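Jevent — Party and Event Entertainment
Vacancy: Sound and Lighting Technician (part time, seasonal)
Posted 9/9/03
Ref: JV/28

Jevent supplies mobile discos, stage acts and small PA systems to private parties, school functions and works socials. We are looking for one technician to join the road crew for the autumn and winter season. The post is part time, mostly evenings, and runs from the end of September. It may be extended by agreement.

The work

The technician travels with a two-person crew, loads and unloads the van, sets up the system, runs it for the length of the booking and takes it down again. A standard booking is four hours of running time plus set-up and breakdown. Most venues are function rooms and village halls holding up to 140 people. Power at these venues is usually a pair of 13 amp sockets on one ring, so the load must be worked out before anything is switched on.

Our standard rig is a pair of full-range speakers on stands, a powered mixer, two radio microphones and a four-channel dimmer with par cans on a T-bar. A second rig, kept at the Makori depot, adds bass bins and a separate amplifier rack. The technician will be expected to learn both within the first month.
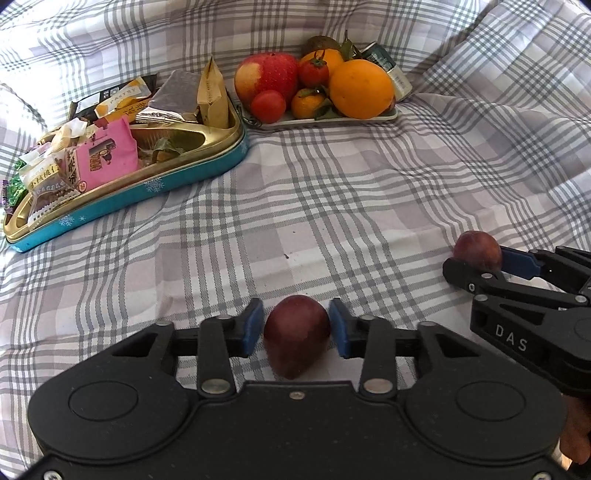 Children's bookings are run to a separate sheet. Sound level at the front of the dance area is kept lower than for adult events, strobes are not used, and the smoke machine stays on the van unless the venue has agreed to it in writing. All leads crossing a walkway are taped or ramped. The technician also cues music for the act, who will supply a running order on the day — sometimes only minutes before the start.

Equipment is checked on return. Faulty items are tagged, entered in the fault book and left on the repair shelf. Minor repairs (plugs, fuses, XLR and jack leads) are done by the crew. Anything inside a mains-powered case goes to Rilico, who hold our service contract.

Requirements

Applicants must be 18 or over and able to lift 28 kg unaided. You will need to be able to solder a lead, wire a plug and trace a hum. Experience with a live band, theatre group or hospital radio is acceptable in place of paid work. A full driving licence is preferred but not required. Technicians working at children's events must complete the relevant police check before their first booking; Jevent pays the fee.

Terms

Pay is per booking, with a set rate for up to 7 hours door to door and an hourly rate after that. Both rates are given on the application form. Travelling time from the depot counts as working time. Travel from home to the depot does not. Black shirt and trousers are to be provided by the technician. Safety boots are issued.

Some 100 bookings are expected over the season, shared between three crews. December is the busiest month and leave will not normally be granted in it.

How to apply

Application forms are available from the Jevent office, Rerkis Yard, or by post on receipt of a stamped addressed envelope. Please quote the reference and list the equipment you have used, with makes and models where known. A CV alone will not be considered. Shortlisted applicants will be asked to attend a practical session of two hours at the Makori depot — this consists of a full set-up of the standard rig, a sound check and fault finding on a prepared lead set.

Closing date: last day of September.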